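2 min read

Does Jesimard come back in season 3 of Lundon?

I finished season 2 last night and can't tell if Jesimard is dead. The boat burns, but there's no body, and the cast list for May still has the actor on it. Has anything been confirmed? No book spoilers please.

Answer 1
Yes, he's back. Everyone knows this.

Answer 2
Not confirmed. The cast list was copied over from last season and still has Lưu on it, who died in the pilot. The only thing the showrunner has said is that the Flavport set was rebuilt for season 3, and nearly all of his scenes were there. Could be flashbacks.
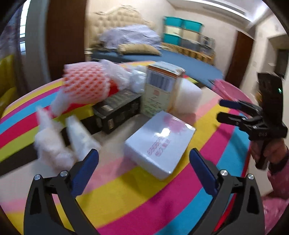

Rosalía Sotomayor, Community Moderator

I'd go with flashbacks too. In the season 2 finale, check 48 minutes in: the coat on the dock is the one he wore in episode 1, before the 20-year jump. I'm locking the older thread on this, it's at 775 replies and full of book spoilers. Please post here.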